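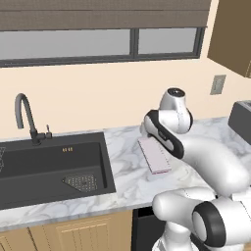 Home News Interviews Guides Suppliers Contact

Search this site Enter a word Go

Buy the second arm last

Larasati Ngui has the title of equipment planner at Plerkorine, a firm of 43 people that develops kitchen helpers for care homes and assisted apartments. In practice this means that every request for a machine, a license or a spare cable comes across her desk before it becomes an order. I spoke with her in May, early in the morning, before her colleagues arrived and the telephone started.

I had asked her to explain how a small company decides to buy a robot arm. She began by telling me that most of the budget discussion is over before any arm is in the building.

"We do the first months in simulation," she said. "We build a kitchen in the computer, with a sink, a counter, cabinets, a window if you like, and we put in the arm we are thinking to buy. Then we give it work at the counter and we look where it has difficulty. I am not an engineer, but I sit with them for this part, and I ask many simple questions."

One such question is about reach. A supplier's brochure gives the reach of an arm as one number, and a buyer can be tempted to compare only these numbers. Ngui keeps a notebook with a page for each arm. On the page she writes which places in the kitchen the arm can come to with the gripper pointing down, and which only with the gripper turned to the side. The corner behind the faucet has its own line in the notebook. The bottom of the sink has two lines, one for the near side and one for the far side.

"A tall faucet is a big thing in my life now," she said, and laughed. "The elbow of the arm must go somewhere. If the elbow goes into the faucet in the simulation, you change the position of the base and you try again, and it costs you an afternoon. If you have already drilled the holes in the floor, it costs you more than this."

Flat objects were the other surprise for her. The team has a set of test items, and among them are thin ones which lie on the counter: a tray, a pad, a folded cloth. The first gripper they had chosen could hold a cup very well, and it could hold a bottle. With a thin item on stone it had only a small edge to work with. The engineers tried to solve this by software for several weeks. After that she asked what a different set of fingers would cost, and the answer was 600 dollars.

"Six hundred dollars, and we had spent weeks of salary," she said. "I was not angry. But I made a rule after that. When a problem is open for two weeks, somebody must bring me the price of the hardware solution also. Maybe we don't buy it. But the number should be on the table."

I asked her how she divides the money. She took a sheet from a folder and turned it so that I could read. The arm itself was one line, in the middle of the page. Before it came the simulation licenses, the computers, and the time of one person to build the kitchens. After it came the mounting column, the floor work, the electrical work, the safety inspection, the fingers, a second set of fingers, training, and a line which was called only "things that break." She said that in the first year this line was too small, and that she had doubled it without asking for permission.

The computer kitchens are made by an outside studio, Avum, to her specification. She pays for each room and not for each hour, and she recommends this to other small buyers, with the warning that one must then describe the room very exactly. Her first order said "kitchen, modern." She received a beautiful kitchen with a counter much deeper than the ones in her customers' apartments, and the arm appeared to have plenty of room. Now she sends drawings with the depth of the counter, the height of the upper cabinets above it, the type of sink and the place of every wall outlet.

"The outlets I forgot two times," she said. "On the computer the arm does not need a plug."

For the real equipment, Plerkorine asked for offers from two suppliers, Ibrahim and Dustus. Ngui was careful not to say which one was better, because she is still a customer of both. Ibrahim's offer was lower in price, and the delivery was sooner. Dustus included a service visit each year, and a replacement arm on loan if the first one must go back for repair. She put the two offers into the same table and added a row for each day without an arm. She calculates such a day at 800 dollars, mostly salaries of people who are waiting.

"When you put this row, the cheap offer and the expensive offer come near to each other," she said. "Then you can choose by other reasons. Does somebody answer the telephone. Is the manual in a language my people read. Can I buy the fingers from another company, or will the warranty be finished when I do that."

In the end the first arm came from Dustus, and the mounting column and the fingers came from Ibrahim. The two parts of the order did not arrive in the same month. She had planned for this and rented no extra space until both were confirmed, but she had not planned that the column would be delivered without its bolts.

There is pressure in the company to buy a second arm. The engineers would like one for each test kitchen, so that one team does not wait for the other. Ngui has not said no. She has asked them to show, in simulation, one week of the work that two arms would do, with the hours written down. When I visited, this was not finished.

"They think I am slow," she said. "It is possible. But the arm in the computer works at night and does not complain, and I want to see first that it is tired." She thought about this sentence and corrected it. "I mean that we have used it fully."

I asked what she would say to someone who must prepare such a budget for the first time. She advised to visit a company that has owned its arm for more than one year, and to ask to see the invoices which came after the purchase. She also advised to measure the door. Their column came in a crate wider than the entrance of the test kitchen, and it was unpacked on the street, at seven in the evening, while it rained a little.

Before I left she showed me the notebook again. There was a new page with a heading and nothing under it. It was for a dishwasher, she said, because a customer had asked if the arm could load one. She did not yet know which model to put in the drawing.

Comments (4)

benchpress_tom
The row for days without an arm is a great idea. We lost a month to one bad joint and nobody had a number for it. Does she count the engineers at full cost or only the hours they sit idle?

Marit K.
We also got a column without bolts. Different supplier. I now ask for a photo of the open crate before it ships.

oldlinecook
600 dollars for fingers!! I was in the wrong trade.

gripper_notes
Good article, but I would like to read more about the safety inspection. For us it was bigger than the floor work and the electrical work together, and it had to be repeated when we moved the base.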